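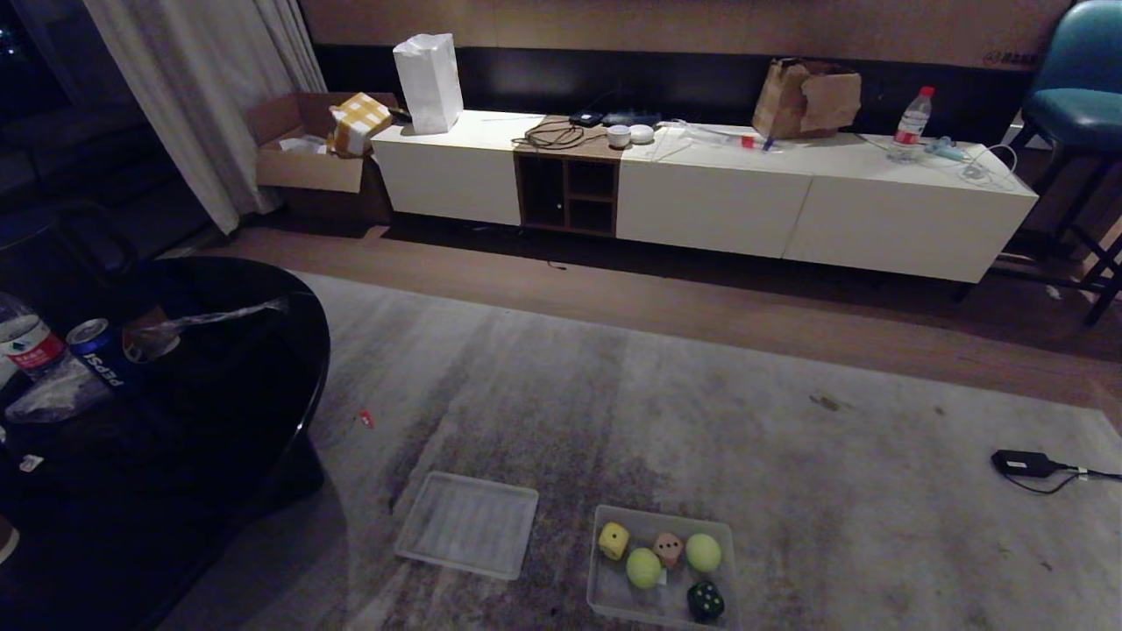
ゲームプログラミング演習 第5回 配布資料
固定タイムステップと描画補間

担当:Revathi Panicker
演習環境:Vornetti(授業用エンジン)、サンプルプロジェクト Grendgate

前回の確認

前回はゲームループの基本形を書いた。入力を読む、状態を更新する、描画する、の順に処理し、前のフレームからの経過時間 dt を更新関数に渡す形である。可変タイムステップと呼ばれる方式で、移動だけのゲームであればこれで足りる。

position += velocity * dt

上の一行は、速度が一定であれば dt がどう分割されても同じ位置に着く。1秒を2回に分けても12回に分けても、合計の移動量は変わらない。ただし速度そのものが変化する場合は話が違ってくる。今回はそこから始める。

1. 可変タイムステップの問題

重力のある落下を考える。更新関数の中身は次のようになる。

velocity += gravity * dt
position += velocity * dt

この書き方は半陰的オイラー法という積分の一種で、ゲームでは広く使われている。速度を先に更新し、更新後の速度で位置を動かす。順序を逆にすると陽的オイラー法になり、ばねのような系ではエネルギーが増えて発散しやすい。演習のコードでは必ず速度を先に更新すること。

半陰的オイラー法であっても、結果は dt の大きさに依存する。静止状態から1秒間落下させ、重力加速度を10とする。dt が0.5なら更新は2回で、速度は5、10と変わり、位置は 5×0.5+10×0.5=7.5 になる。dt が0.25なら更新は4回で、位置は6.25になる。解析解は5である。dt を小さくすれば解析解に近づくが、一致はしない。

同じ操作をしているのに、描画の速いマシンと遅いマシンでジャンプの高さが違うという不具合は、ほとんどがこの差から来ている。Grendgate の初期版にも同じ不具合があり、垂直同期を切ると届かなかったはずの足場に届いた。サンプルの branch_a にその状態のコードを残してあるので、各自で動かして確かめておくこと。

もう一つの問題はすり抜けである。dt が大きいと1回の更新での移動量が大きくなり、薄い壁を飛び越えてしまう。ロード直後や、ウィンドウをドラッグした直後に起きやすい。連続衝突判定を入れれば防げるが、すべての物体に入れると重い。

三つ目は再現性である。可変タイムステップでは dt の列が実行のたびに変わるため、同じ入力を与えても同じ結果にならない。リプレイ機能や、入力だけを送り合う方式の通信対戦を作るときに困る。テストも書きにくい。

2. 固定タイムステップ

対策として、更新に渡す時間を常に一定にする。ここでは固定の刻み幅を h と書く。演習では h = 1/60 秒とする。

描画の間隔は環境によって変わるので、実時間を貯めておく変数を用意し、h がたまるたびに更新を1回呼ぶ。この変数をアキュムレータと呼ぶ。

accumulator = 0
previous = now()

while running
 current = now()
 frame_time = current - previous
 previous = current
 accumulator += frame_time
 read_input()
 while accumulator >= h
 update(h)
 accumulator -= h
 render()

内側のループは、1フレームの間に0回のこともあれば、複数回まわることもある。144Hzのモニタでは更新が0回のフレームが多くなる。30Hzで描画している場合は、平均して1フレームに2回更新が走る。

now() には単調増加する時計を使う。システム時刻は利用者の操作や時刻同期で戻ることがあり、frame_time が負になる。Vornetti では clock_monotonic() を呼べばよい。

accumulator の型にも注意する。起動からの絶対時刻を単精度の浮動小数点で持つと、長時間の起動で精度が落ち、動きががたつく。絶対時刻は整数のマイクロ秒か倍精度で持ち、差を取ってから必要な型に変換する。

3. 更新が追いつかない場合

固定タイムステップには特有の失敗がある。update(h) の処理時間が h より長いと、1回更新している間に h 以上の時間がたまる。次のフレームでは更新回数が増え、さらに時間がかかり、さらにたまる。英語では spiral of death と呼ばれ、画面は固まったように見える。

簡単な対策は frame_time に上限を付けることである。

if frame_time > max_frame_time
 frame_time = max_frame_time

演習では max_frame_time を 5 * h とする。つまり1フレームに進めるのは更新5回分までで、それを超えた時間は捨てる。捨てた分だけゲーム内の時間は実時間より遅れる。一人用のゲームではこれで問題になることは少ない。通信対戦では相手とずれるので、別の扱いが必要になる。その話は通信の回で行う。

浮動小数点の誤差で、accumulator に5回分ちょうど足したつもりが4回しか更新されないことがある。余りは次のフレームに持ち越されるだけなので、気にしなくてよい。単体テストで回数を厳密に調べたいときは、時間を整数で持つ版を使う。

デバッガで止めて再開したときにも frame_time は大きな値になる。上限があれば、再開直後に大量の更新が走ることはない。

4. 描画の補間

固定タイムステップにすると、描画の時刻と更新の時刻がずれる。描画の時点で accumulator には h 未満の余りが残っている。余りを無視して最新の状態をそのまま描くと、動きが細かく震えて見える。等速で横に動く物体で試すとわかりやすい。

余りを h で割った値を alpha とする。

alpha = accumulator / h

alpha は0以上1未満になる。一つ前の状態と最新の状態を両方保存しておき、alpha で線形補間した値を描画に使う。

render_position = previous_position * (1 - alpha) + current_position * alpha

このため、各物体は状態を二組持つ。update の先頭で current を previous にコピーし、そのあと current を更新する。コピーを描画側で行うと、1フレームに更新が複数回走ったときに previous が古くなりすぎる。昨年度の提出物で多かった間違いなので、書く場所を確認しておくこと。

補間した描画は、最大で h だけ過去の状態を見せることになる。60Hzの更新であれば16.7ミリ秒である。これを避けるために、最新の状態から速度を使って先を予測する外挿という方法もある。外挿では、壁にぶつかる直前の物体が一瞬だけ壁にめり込んで描かれることがある。この授業では補間を標準とする。

回転の補間には注意がいる。角度を数値のまま線形補間すると、350度から10度へ変わるときに340度分を逆向きに回ってしまう。2次元では差を-180度から180度の範囲に直してから補間する。3次元ではクォータニオンの球面線形補間を使うか、差が小さいことを利用して線形補間したあと正規化する。どちらの場合も、二つのクォータニオンの内積が負であれば片方の符号を反転してから計算する。

補間してはいけない場面もある。ワープやリスポーンのように位置が不連続に変わるときは、previous にも新しい位置を入れる。これを忘れると、物体が画面を横切って飛んでいくように描かれるフレームが出る。Vornetti の teleport() は両方に書き込むが、current_position に直接代入した場合は書き込まれない。

5. 入力の扱い

入力をいつ読むかにも決まりを作っておく。押しているかどうかの状態(移動キーなど)は、更新のたびに最新の値を見ればよい。押した瞬間のイベント(ジャンプなど)は扱いが異なる。

描画が速い環境では、更新が0回のフレームがある。そのフレームで押した瞬間のフラグを立て、次のフレームの先頭で消してしまうと、入力がどの更新にも届かない。逆に描画が遅い環境では、1フレームに更新が2回走り、同じイベントを2回処理してしまう。

イベントはキューに入れ、更新の側で取り出して消す。取り出したものは以後の更新には渡さない。フラグで済ませる場合も、消すのは update を1回呼び終えたあとにする。

リプレイを作るときは、入力に更新の通し番号を付けて記録する。実時間は記録しない。Grendgate のサンプルリプレイは更新3344回分で、最後にプレイヤーの座標とチェックサムを出力する。自分の実装で再生して値が一致すれば、少なくともこの入力に対しては同じ経過をたどっている。

6. 何を固定側に置くか

すべてを固定タイムステップで更新する必要はない。分け方の目安を書いておく。

固定側に置くもの
物理、衝突判定、キャラクターの移動、敵の思考、体力やスコアの計算、ゲームの結果に影響する乱数

描画側に置いてよいもの
パーティクル、UIのアニメーション、画面のフェード、ゲームの結果に影響しない揺れや点滅

乱数は二系統に分ける。描画側のパーティクルが固定側と同じ乱数列を消費すると、描画回数によって敵の行動が変わり、リプレイが合わなくなる。原因を見つけにくい不具合なので、最初から分けておくのがよい。

カメラはどちらにも置ける。追従対象の補間後の位置を使うなら描画側に置く。固定側でカメラを動かすなら、カメラにも補間をかける。対象は補間しているのにカメラは補間していない、という組み合わせがもっとも目立つ震えを生む。

カメラを描画側でなめらかに追従させる場合、次の式をそのまま使わないこと。

camera += (target - camera) * 0.1

フレームレートによって追従の速さが変わってしまう。指数関数を使って次のように書く。

camera += (target - camera) * (1 - exp(-k * frame_time))

k は追従の速さを決める定数で、単位は毎秒である。k を12にすると、かなりきびきびした動きになる。target が静止している間は、フレームレートが違っても同じ曲線をたどる。

7. 更新の頻度の選び方

h を小さくすると積分の精度とすり抜けに対しては有利になるが、1秒あたりの更新回数が増え、処理が重くなる。大きくすると軽くなるが、補間による遅れが増える。動きの遅い戦略ゲームでは毎秒12回の更新でも成り立つ。操作の反応を重視するアクションでは60回か、それ以上にする。

物理だけを細かく刻む方法もある。update の中で物理を h/2 の刻みで2回呼ぶもので、サブステップと呼ぶ。ほかの処理の頻度を変えずに、ばねや拘束の安定性を上げられる。

開発の途中で h を変えると、ジャンプの高さや敵の動きの調整がすべてやり直しになる。先に決めて、途中では動かさない。Régis Rolland 氏の特別講義(10月)で、Bilitz の開発中に更新頻度を変えたときの調整作業を扱う予定である。

演習課題

(1) branch_a のゲームループを固定タイムステップに書き換える。frame_time の上限も入れること。

(2) プレイヤーと動く足場に描画補間を加える。補間の有無を実行中にキーで切り替えられるようにする。

(3) 付属のリプレイを再生し、最後の座標とチェックサムを記録する。垂直同期の有無で値が変わらないことを確認する。変わった場合は、どの更新から差が出たかを調べて報告書に書く。

(4) (任意)物理をサブステップに分け、吊り橋の場面で揺れ方がどう変わるかを比較する。比較の条件も明記する。

提出について

ソースコードと報告書を一つのアーカイブにまとめ、演習用サーバの自分のフォルダに置く。報告書は2ページ以内。図は手書きでもよい。ビルドできない提出物は採点しないので、置く前に展開してビルドし直すこと。build フォルダと一時ファイルは含めない。

共同で調べた場合は、相手の名前を報告書の末尾に書く。コードは各自で書くこと。

次回の準備

次回は衝突判定の広域フェーズを扱う。Grendgate の world.txt を開き、物体の座標の並び方を見ておく。今回の課題 (1) のコードをそのまま使うので、終わっていない人は次回までに動く状態にしておくこと。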